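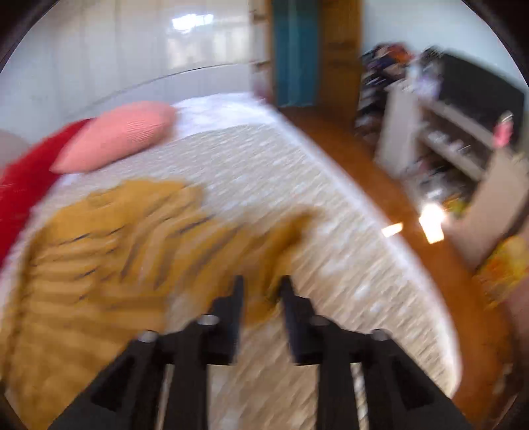 # Chapter 3: Why the Scale Lies on Mondays

I used to weigh myself every single morning, and for a long while I thought I was pretty bad at it. I'd eat sensibly all week, go out for Thai food on Saturday, and wake up three pounds heavier. Three pounds! From noodles! I'd sulk, skip breakfast, and be starving by eleven, which did a lot more harm than the noodles ever had.

So let's start this chapter with what a bathroom scale measures. It measures everything. Fat, yes, but also muscle, bone, the coffee you just drank, last night's dinner, and a whole lot of water. Water is the one that moves fastest. A salty meal makes your body hang on to more of it for a day or two. So can a hard leg workout, a long flight, or (for many women) certain days of the month. None of that is fat, and most of it drifts off again if you leave it alone.

You may remember the two office workers from Chapter 2, the ones I called the Brakeck pair after the town where I first taught this class. Both were eating the same lunches and both were walking home. One weighed in daily and quit in July, convinced the plan was broken. The other weighed in weekly, kept going, and was down 18 pounds by the end of the year. When I put their numbers on the same chart, the lines sloped the same way right up to the point where the first one stopped.

We'll spend most of this chapter on that chart, and on how to draw one of your own. You'll need a pencil, some squared paper, and a few weeks of your own numbers (if you'd rather not use yours, borrow the Vikthorpe table at the back of the book, I won't mind). We'll work out a seven-day average, which is easier than it sounds: add up a week of weights and divide by seven. Then tomorrow you drop the oldest number, add the newest, and do it again.

After that we get to food, and a bit of arithmetic I still enjoy. A glass of water weighs what it weighs and has no calories at all, while a small bag of nuts can hold 700 and hardly nudge the needle on the day you eat it. If you've ever wondered how a light dinner can make you "gain" and a heavy one seem to vanish, we'll sort that out in the second section.

**Before you read on**

- Write down your guess: how much does your weight change between morning and bedtime?
- Look back at your food diary from Chapter 2 and circle the saltiest day.
- Keep the circled page handy, as we'll use it in the first exercise.

## 3.1 A week of mornings

Pick a time of day and stick with it. I like first thing, after the bathroom and before coffee, in whatever I slept in.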